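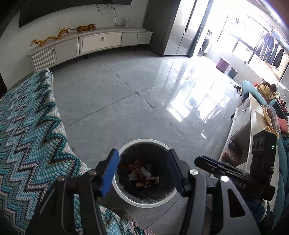
스캠브리지, 6월

그림 1. 거실 과제, 휴지통 위에서 두 손가락을 벌린 손잡이형 그리퍼. 손가락 안쪽에 파란 고무 패드, 오른쪽에 카메라 모듈.

4.3 공개 시연일의 수집

토요일 하루, Stesarance 공개 행사에서 방문객이 직접 그리퍼를 잡고 시연 데이터를 남김. 장소는 실험실 아닌 일반 가정집 거실. 과제는 8종이며 본 절에서는 휴지통 과제만 다룬다. 나머지는 부록 참조.

절차는 단순. 진행자가 한 번 보여 주고 방문객이 바로 따라 한다. 연습 시간 없음. 한 회는 그리퍼를 휴지통 위로 가져가는 데서 시작하고, 손가락을 닫았다가 다시 연 시점에서 끝난다. 기록은 전부 Flastier로 넘겨 시간축을 맞추었고 구간 표시는 Ngau에서 수작업으로 하였다. 목표는 3,000회였고 실제 수집은 3,369회. 오후 들어 대기줄이 길어저 회당 시간을 줄인 영향이 크다.

휴지통 과제를 따로 보는 이유는 두 가지. 첫째, 대상이 얇고 구겨진다. 그림 1의 통에는 검은 비닐봉지가 씌워져 있고 안에 구겨진 흰 휴지와 빨강·주황색 과자 포장이 쌓여 있는데, 이런 더미에서는 물체 하나의 경계를 잡기가 어렵다. 반짝이는 포장재는 특히 그렇다. 둘째, 조명. 발코니 쪽에서 들어온 햇빛이 회색 바닥 타일에 강하게 반사되어 노출이 회차마다 흔들렸다. 커튼 조건은 이번에 통제하지 못함.

주변 물체도 문제였다. 소파 팔걸이에 걸친 지그재그 무늬 담요가 그림 1처럼 화면 왼쪽을 통째로 차지하면 특징점이 담요에 몰리고, 위치 추정이 튀는 회차가 나왔다. 해당 회차는 버리지 않고 별도 표시만 해 두었다.

방문객 간 편차도 컸다. 처음 잡는 사람은 손가락을 끝까지 벌린 채 내려가는 경향, 숙련자는 미리 반쯤 닫고 접근. 두 방식을 섞어 학습한 경우와 나누어 학습한 경우를 5절에서 비교한다. 비교에는 각 1,000회를 무작위로 뽑아 썻으며 추출 기준은 4.1과 같다.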